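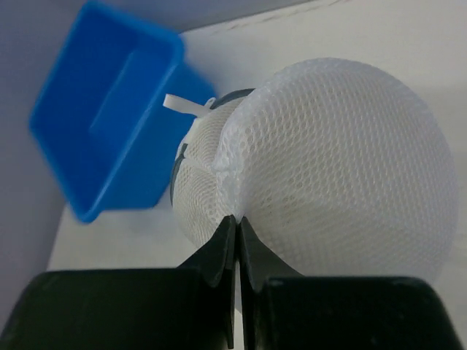
Skemton Library Reading Group, Faltby Branch

Reading Group > Talks > Speaker notes

Right, hello everyone, and thanks to Sorcha Menzies for letting me have the mic again after what I did to the biscuits in April.

So, small-press translated novels. I'm going to talk about one, The Salt Ledger by Jaime Barros, and then grumble a bit about blurbs if there's time.

(Hold up the book. Check they can see it at the back.)

It's 261 pages and I read it in two sittings, then went straight back to chapter 4. A woman called Mendonça inherits her aunt's account books and finds letters tucked in with the sums. That's pretty much the plot! What I loved is how long it takes her to open the second letter. She makes soup, she rings the bank, she has a row with her brother over a shed.

Read from p. 9, "My aunt wrote her sevens" down to the end of the paragraph. SLOWLY. I gabbled last time.

Now the translation. It keeps the short sentences short and leaves the odd word alone, and I didn't mind looking things up (some of you will, and we can argue about it). The aunt's voice is blunter than everybody else's, which must have been a pig to get right.

Bit about the publisher: Cinton printed almost 500 copies of the first run, so please be kind to the library one and keep it out of the bath.

Grumble: the back cover calls it "luminous". Ask for hands up, who's ever finished a book and said luminous?

Then questions. If it goes quiet, ask whether she should have burnt the last letter. I think yes, Sorcha thinks I'm a monster.

Filed under: Fiction in translation, Members' talks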